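Finishing Wamutico, at last

24/10/2022

I finished Wamutico last night. It is a puzzle platformer from a small studio called Rindel, and I bought it in September when it was reduced. I had meant to play it over a weekend and it took me a good deal longer than that.

You play a lamplighter called Devadiga who has to get through 5 districts of a flooded town. Each district has its own rule. In the first you can only jump while your lamp is lit. In the second the water rises every time you light it, so you spend a lot of time standing in the dark working out where the ledges are. I liked that one best and would happily have played a whole game of it.

The third district is where I got stuck. There is a room with three wheels and a drain, and the wheels have to be turned in an order you are meant to pick up from the bells outside. I play with the sound low in the evenings, so I had missed the bells completely. I went back through the whole area before I noticed — that was two evenings gone.

The boss is called Plulitz. It is a large eel with a clock in its side, and you beat it by getting it to bite its own tail when the hands meet. It has two phases and the second is the same as the first but faster. I thought it was a bit of a let-down after the puzzles leading up to it.

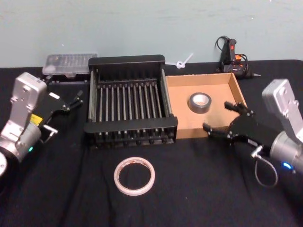
The coins are my main complaint. You need 1000 of them to open the last door, and if you have not been picking them up as you go you have to return to the early districts and collect them. I was short by a fair amount. The quickest place I found was the rooftops in the second district, where they come back each time you leave and re-enter.

The ending is short. There is a second one if you find all the lamps, but I have three missing and I don't think I'll look for them. I would play another game by Rindel, though probably with the sound up.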